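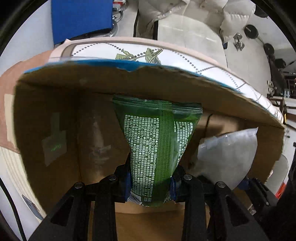
Wundar Lab, Handheld Manipulation Group: Support Log

Grasp width jumps when soft packets are lifted out of cardboard boxes

Posted by Houda Ramadan, September
12 comments | 4 shares

Status: resolved, with one piece left open (see the end)
Component: Nustard width estimator, packing task set

Hello everyone, and thank you for your patience with this one. I know a few of you have been waiting to retrain on the packing set, and I kept saying "by lunch" and then it wasn't by lunch. I'm writing the whole thing out, including the parts where I was wrong, so whoever gets this next has a bit of company.

What was reported

The overnight check on the packing set flagged 343 episodes out of 3,273 for sudden jumps in grasp width. The estimator would say the fingers were nicely closed on something, then open by more than a centimeter for a few samples, then closed again, all while the packet was plainly still being held. The policy trained on that data had picked up the habit too. On the bench arm it would lift a packet, hesitate, loosen its fingers and drop it back in the box, which was a little heartbreaking to watch after such a tidy reach.

The flagged episodes were nearly all soft things: pouches, refill bags, and the green packets with the ribbed seal across the wide end. Rigid items in the same boxes were fine.

9:40 a.m.

I started with the obvious thing and checked the time sync between the two hands, because we've been burned by that before (hello, spring). Both hands are in the box together a lot in this task, one holding a packet up while the other goes in for the next pouch, and if the streams drift you can get one hand's width filed under the other hand. I replayed twenty of the flagged episodes side by side and the sync was good in every one. I did find two with the left and right labels swapped, so those have been fixed, but they had nothing to do with the jumps.

10:55 a.m.

Next guess was the pads. The dark blue ones are softer than the set we used before, and I thought perhaps they were squashing enough to throw off the calibration. I redid the calibration from scratch with the gauge blocks, closed, open and five steps between. The numbers came out so close to the old ones that I didn't bother saving the new file. If you ever want to rule this out yourself it takes ten minutes, and please do put the gauge blocks back in their tin.

12:30 p.m.

Had soup. Looked at the actual pictures instead of the plots, which I should have done at 9:40.

What you notice after a while is how much shiny material there is near the fingertips. The estimator works out the width by finding the inner edges of the two pads in the view from the hand and measuring the gap between them. When the hand is over an open table that's easy. Inside a cardboard box there's clear tape on the wall, wrinkled and catching the light, and the packets themselves have a raised seam running down the back with fine ribs across it. A long, straight, high-contrast line close to the pad looks an awful lot like the edge of the pad, if you're a small edge finder and that's all you know about the world.

So my new guess was that the estimator hops from the real pad edge to some other line, and then hops back when the hand turns a little.

1:45 p.m.

I tested that by splitting the flagged episodes according to how the packet was gripped. These packets narrow toward one end. When the jaws pinch the narrow end from both sides, the rest of the packet stands up and fans out past the fingertips, and the seam lands between the pads, where the search is happening. When people grip by the wide seal instead, the seam tends to hang down and away. The jumps were clustered heavily in the narrow-end grips. I was very pleased with myself for a good quarter of an hour.

2:20 p.m.

Less pleased. I masked out everything between the pads, reran, and the jumps dropped but didn't vanish. The remaining ones were happening with the seam nowhere near. Those turned out to be the tape, plus a few where the other hand's fingertip came in beside the packet. The other hand also has dark blue on its tips, and the estimator was quite happy to adopt it.

3:50 p.m., the fix

Two changes, both in the Nustard branch called Macedo:

1. The search for each pad edge now starts from the finger linkage on that side. The bars and pivot screws are rigid and easy to find, and they tell you where the pad has to be to within a few millimeters. Any line outside that range is ignored, however bright it is.

2. Width is no longer allowed to change faster than a person can physically squeeze the trigger. I measured this on myself and then asked for the fastest squeezer in the lab, and we set the limit a touch above that.

With both in place, I reran the full set. Of the 343 flagged episodes, all but nine now come out clean. I watched those nine by eye and they're real slips, with the packet sliding in the fingers, so please keep them. They're useful!

Retraining

I trained the small policy on 818 of the corrected soft-item episodes, 1,200 steps of warmup and everything else left at the usual settings. The early loosening is gone in the bench runs I've done so far. I'd like someone other than me to repeat those runs before we write anything down as a result, as I placed the boxes myself and I may well have been kind to it.

Still open

Packets with dark print right under the pad still give a noisier width than plain ones. It stays inside tolerance, but you can see it in the plots. I've filed it separately under Irport, and I'd be glad of a second pair of eyes.

If you pulled the packing set before this afternoon, please delete your copy and pull again. Message me if the download stalls; it did for me, twice, and restarting it was fine.

Houda

Related tickets
- Left and right hand labels swapped after battery change
- Calibration steps for the blue finger pads
- Irport: width noise over printed surfaces
- Packing set: how to mark a slip
- Bench arm pauses before release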